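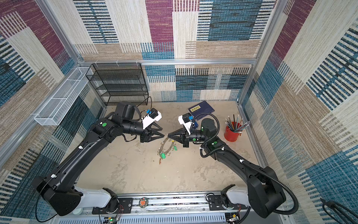

ロボットに物の受け渡しを覚えさせるには、お手本がいくつ要るのでしょうか。
作業の種類によって変わりますが、私たちのところでは、ひとつの課題につきまず40本を録り、そこで一度学習させてみて、足りない動きを見つけてから録り足しています。最初から数を決めて突っ走るより、このやり方のほうがずっと早く様子がつかめます。

レンサイド(Renside)作業室だより 2021年6月12日

こんにちは、データ収集班のイムケ・ラインホルツ(Imke Reinholz)です。今号は双腕の課題の話を書かせてください。春からずっと書きたくてうずうずしていたのですが、ようやく人に話せるくらいの量がたまってきました!

いま取り組んでいるのは「小物の持ち替え」です。鍵輪のような金属の輪に、緑のチャームや茶色の細長いタグがぶら下がったもの。これを二本の腕の指先でつまんで、片方からもう片方へ渡します。人間なら電話をしながらでもできる動作ですが、二本指のグリッパでやろうとすると、これがもう本当に奥が深いのです。輪は薄くて、机にぺたりと寝てしまうと指先がかかりにくい。ぶら下がったものは勝手に揺れますし、置くたびに広がり方が違います。同じ絵は二度と来ません。学習する側にとっては、まさにそこがごちそうなのだと思っています。

手本の録り方は、前にご紹介した遠隔操作です。操作者は作業台の脇に座り、手元の操縦用アームを動かします。すると台の二本がそのとおりについてきます。記録するのは関節の角度、グリッパの開き具合、それからカメラの映像です。両方の手首に小さなカメラが載っていて、指先のすぐ近くから対象を見ています。全体を見るカメラの映像だけで学習させた時期もあったのですが、輪のふちに指が届いているかどうかという肝心なところで、どうしても迷いが出ました。手首の映像を足したときの変わりようは、班の全員が椅子から立ち上がったほどです。

これまでに録った手本は、全部で577本になりました。そのうち103本は、学習には使わない箱に入れてあります。途中で輪を落としたもの、片方の腕が待ちすぎたもの、操作者がくしゃみをしたもの(私です)。捨ててはいません。落としたところから拾い直して最後まで行けた回は、実はとても貴重で、いま一本ずつ見直して、使えるものを箱から出しているところです。きれいに成功した手本ばかり見せていると、ちょっとずれたときにどう戻ればいいのか、システムには知りようがありません。うまく立て直した手本を混ぜると、動きにねばりが出てくるんです。見ていて楽しいですよ。

録るときの決まりごとも、この数か月でだいぶ固まりました。操作に入ってみたいという声をいくつかいただいているので、書いておきます。

開始姿勢は毎回そろえる。腕を戻してから記録を始めてください。
輪の置き場所と向きは毎回変える。置いた人と操作する人は、できれば別に。
つまむ前に一呼吸止める。止まっている長さは短く、いつも同じくらいに。
渡す側は、受ける側の指が閉じてから開く。
失敗しても記録を途中で切らない。拾い直せそうなら、そのまま続ける。
終わったら一言メモを書く。「右がつかみ直した」程度で十分です。

三つ目の「一呼吸」は、操作者によってばらつきが大きかったところです。慎重な人は長く止まり、慣れた人はほとんど止まりません。両方を混ぜて学習させると、腕が輪の手前で止まったまま、いつまでも動かなくなることがありました。人間の迷いまで律儀に覚えてしまうわけで、初めて見たときは驚きましたし、ちょっと感動もしました。今は録る前に全員で短く練習して、間合いをそろえています。

四つ目の受け渡しのタイミングも面白いところです。片腕だけの課題なら自分の都合で指を開けばよいのですが、二本になると、相手の指が閉じたことを見てから開かなければなりません。力のセンサーには頼らず、映像と関節の値だけでここを覚えさせるつもりです。今のところ、輪が平らに寝ている配置ではかなり安定しています。苦手なのは、チャームが輪の上に折り重なって、つまむ場所が隠れてしまう配置。次の収録ではここを厚めにします。

作業台のまわりには文房具も置いています。黄色いラベルのついた紺色のノートや、鉛筆を立てた赤い筒などです。輪の受け渡しだけを考えれば要らないものばかりですが、実際に使われる机には、たいてい何かしら載っていますよね。輪と関係のないものが見えていても、ちゃんと輪に手を伸ばせるようになってほしい。そう考えて、収録の回ごとに文房具の並びを入れ替えています。まわりを囲む布も、そのうち別の柄に掛け替えて試してみたいと思っています。模様が変わったとたんに腕が戸惑うのか、平気な顔で続けるのか、今から結果が待ち遠しくてたまりません。

データの整理は、ウィリー(Willey)という社内の小さな道具でやっています。記録した手本を早送りで並べて、メモを検索して、怪しいものに印をつけるだけの素朴なものですが、先月から左右の手首の映像を同時に再生できるようになりました。これがとにかく便利! 渡す側と受ける側のどちらが先に動いたのか、一目で追えます。画面の下に出る開閉の線も見やすくなったので、しばらく触っていなかった方はぜひ開いてみてください。

フレストゥーヴハムの分室でも、同じ課題の収録が始まる予定です。台の組み方はこちらと合わせますが、照明と操作する人が変わります。二か所の手本を混ぜて学習させたらどうなるか、片方だけで学習させたものがもう片方の台でどこまで動くか、やってみたいことが山ほどあります。比べるための試験は、置き方を39通り決めておき、どちらの台でもまったく同じ順番で行います。配置表はマイネッケ棟の共有棚に一部入れておきました。配置に意見のある方は、余白に書き込んでもらってかまいません。意地悪な置き方の案、大歓迎です。

12月までには、輪の次の課題に進みたいところです。候補は、ふたの開いた筒から鉛筆を一本抜いて、反対の手に渡す動作。細長いものは向きがそろわないと渡しにくく、隣の鉛筆まで一緒についてくることもあるでしょうから、きっとまた頭を抱えるはずです。ほかにも、こんな持ち替えを見てみたいという案があれば、作業室の白板に書いていってください。操作の練習は火曜の午後にやっています。初めての方でも、半時間ほど動かせば輪をつまめるようになります。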